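Rekville tool library to move to timed loans

19 June 2026

The Rekville tool library will replace its open-ended loan system with fixed periods in December, according to a notice sent to members this week. Hand tools will go out for 16 days and powered items for nine. Garden equipment is excluded until the end of the growing season.

The library holds 576 catalogued items. Under the present rules a borrower keeps an item until another member requests it, at which point a recall is issued. Recalls have been slow to take effect, and the notice lists ladders, floor sanders and desk fans as the categories with the longest waits. 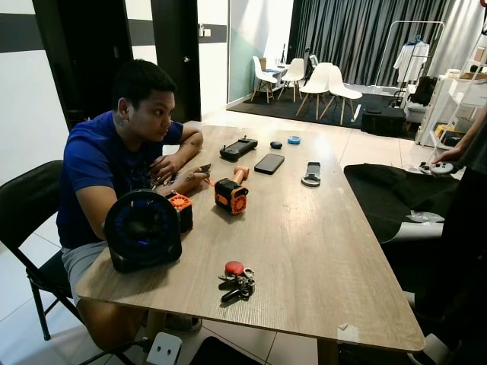

Loan records will be kept in Celov, an inventory package already used for the library's parts store. Each item will receive a printed label carrying its catalog number and return date. Members without an email address can have the date written on a paper card at the counter.

Powered items will be checked on return. The check covers the cord, the plug, the housing and the switch, and an item that fails is held back from the shelves until repaired. Repairs to battery tools will be sent to Futero, a workshop on Türkmen Street, under a contract running for three years.

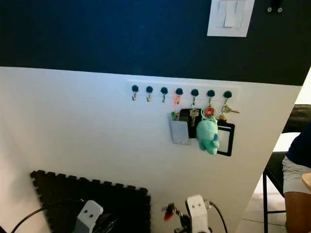
Keys to the outside storage lockers come under separate rules. A locker key will be signed out by the hour and may not be taken home overnight. Members are asked to hang each key back on a hook of its own - a rack with a row of teal knobs and small brass-colored hooks is the type meant - and to leave any tag attached. A lost key will be charged at the cost of a new lock cylinder.

Late returns will not be fined. A member with an overdue item will be unable to borrow again until it is back, and a third late return within a year will suspend the account for 16 days.

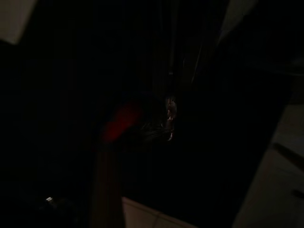
One renewal will be allowed per loan, provided the item has no request against it. Renewals can be made in person or by phone during opening hours. Items already on loan when the change takes effect will be given a return date counted from the first day of the new system.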